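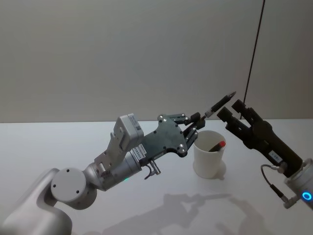
How many examples does a two-arm task need before it is worth training on?
For a short task with a fixed set of objects, we start at 100 accepted episodes and review the results before recording more.

The pen and cup set is the current task in the Jokstead collection. It uses 2 arms with different grippers, one cup and a small group of pens and markers. An episode counts as accepted when the operator completes the instruction, every stream is present and the time stamps agree. The set held 1,196 accepted episodes at the end of April.

Start positions come from a printed list. The operator sets the objects by hand, returns both arms to the rest pose and then starts the recording. Positions near the limit of either arm's reach were short in the March release and have been given more slots.

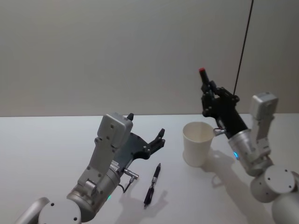

Failed attempts are stored under a separate tag. A dropped pen stays in the set if the operator picks it up again in the same episode, and the recovery gets its own label. Episodes stopped by a fault are removed. Reviewers mark the first contact, the grasp and the release for each arm, working from the head view first and the wrist views second.

The Watent labeling tool now writes left and right arm events to separate tracks. Older files had one shared track, so two events close together could be saved in the wrong order. Files from before the change need to be converted before they are mixed with new ones. 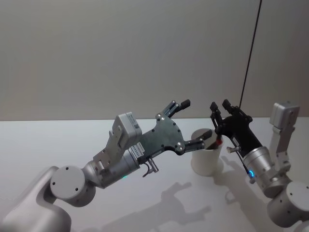
Photo: Panganiban Lab / Stateo newsletter

Held-out episodes are chosen by start position. Of the positions on the list, 8 are kept out of training entirely and used only for scoring. Please do not add them to practice runs. The next release will include the converted files, the recovery labels and a revised position list.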